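Category: Gripper trials > Head camera and two-arm tasks

Frequently asked questions about our gripper comparison

What are you comparing?
We compare two grippers, the Derkley parallel gripper and the Szénási three-finger gripper. Both are mounted on the same arms and run from the same Karatholm controller. The head camera is from Cladness.

Which task do you use?
The main task is the pen holder. One side must steady the holder at its lower part, and the other side works from above with the markers. We record people doing it by hand from head height, and later the arms try the same task on a similar desk.
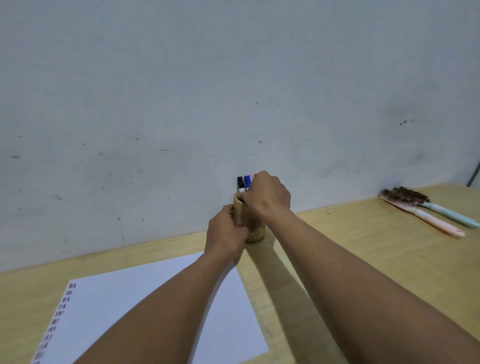 The steadying side is more difficult than we expected. With the Derkley, if the force is set too low, the holder turns when the other gripper touches a marker. If it is set too high, the round wall slips out to the front. We now use force level 3 for both grippers, so that the results can be compared.

How many trials did you run?
We have 181 trials in total since March. Of these, 31 were stopped by the controller and we do not include them in the success rate. They are kept in a separate table with the error code.

Does the camera see enough from above?
For the holder itself, yes. For the markers it depends on the moment. A hand or gripper above the rim can hide one cap almost fully, and then the tracking has only the other caps to work with. We tried a second camera on the wrist, but its cable pulled on the Szénási gripper and we removed it.
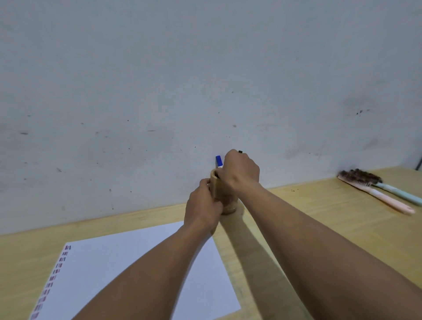 Can I use the Derkley gripper with a different controller?
It works with any controller that can send a position and a force value at the same time. We tested it only with the Karatholm, so please check the connector first. The force levels will probably not match ours.

How long does it take to change the grippers?
Ten minutes for one arm, if the mounting plate stays on. The calibration must be repeated after each change, also when you put the same gripper back. We do our changes on Friday, when no trials are planned.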